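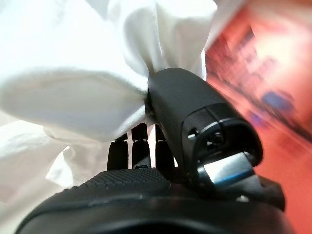
Sabina Hrubý: «El versículo no es una unidad de sentido»

La biblista explica los criterios de la edición Bartoš del salterio, preparada para lectura continua en parroquias y grupos de estudio.

Sabina Hrubý revisa textos bíblicos para la editorial Zuritz desde hace 20 años. Su último encargo, la edición Bartoš de los Salmos, suprime la numeración de versículos del cuerpo del texto y la traslada al margen exterior. La decisión ha generado consultas de lectores habituados a localizar una cita por su número, y la conversación empieza por ese punto.

«El versículo no es una unidad de sentido. Es una herramienta de referencia, y como tal llega tarde», dice. «En los salmos coincide a menudo con la línea poética, pero hay casos en que parte la frase o junta dos. Si el número va incrustado en el texto, el ojo se detiene donde el poema no se detiene».

El segundo criterio afecta a los encabezamientos. En muchas biblias el título redactado por el editor y la inscripción propia del salmo aparecen con el mismo cuerpo de letra. La edición Bartoš elimina el primero y conserva la segunda en cursiva. «El salmo 88 lleva una inscripción larga, con indicaciones musicales que no entendemos del todo. Preferimos traducir lo que se puede y remitir el resto a nota. Lo que no hacemos es ponerle encima "Oración de un enfermo". Eso ya es una interpretación, y condiciona la lectura».

Precisamente el salmo 88 ocupa buena parte de la entrevista. Es una lamentación que no se resuelve en alabanza, a diferencia de la mayoría de las de su género. Hrubý descarta suavizar el final. «La última palabra en hebreo remite a la tiniebla. Hay traducciones que reordenan la frase por razones de estilo. En la nuestra, la oscuridad cierra el poema. En un grupo de oración eso incomoda, y conviene dejar unos segundos de silencio antes de pasar a otra cosa».

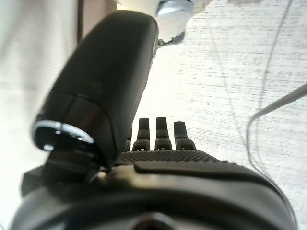
Pieza negra de contorno redondeado con un aro metálico plateado en el extremo inferior.

Sobre el aparato crítico, la edición recoge 3,471 notas, casi todas de una sola línea. Las variantes de los Setenta se indican cuando modifican el sentido, y se omiten las puramente ortográficas. El término «sela» se mantiene sin traducir - «no sabemos qué significa, y cualquier equivalente sería una conjetura» - y va alineado a la derecha.

El texto se probó en lectura en voz alta con dos grupos, uno de ellos en la parroquia de Cleltbridge. Los cambios resultantes fueron de ritmo: algunas esdrújulas seguidas, varios hipérbatos y un «empero» en el salmo 73. También se sustituyó «heredad» por «herencia» en el 16, cambio que Hrubý aceptó con reservas.

La tirada inicial es de 1,000 ejemplares en rústica, compuestos en el tipo Sunari. La distribución comienza en July, según figura en el calendario de la editorial. Hrubý trabaja ya en Lamentaciones, donde el acróstico alfabético plantea otro problema. «No vamos a reproducirlo en español. Pondremos la letra hebrea al margen, junto al número».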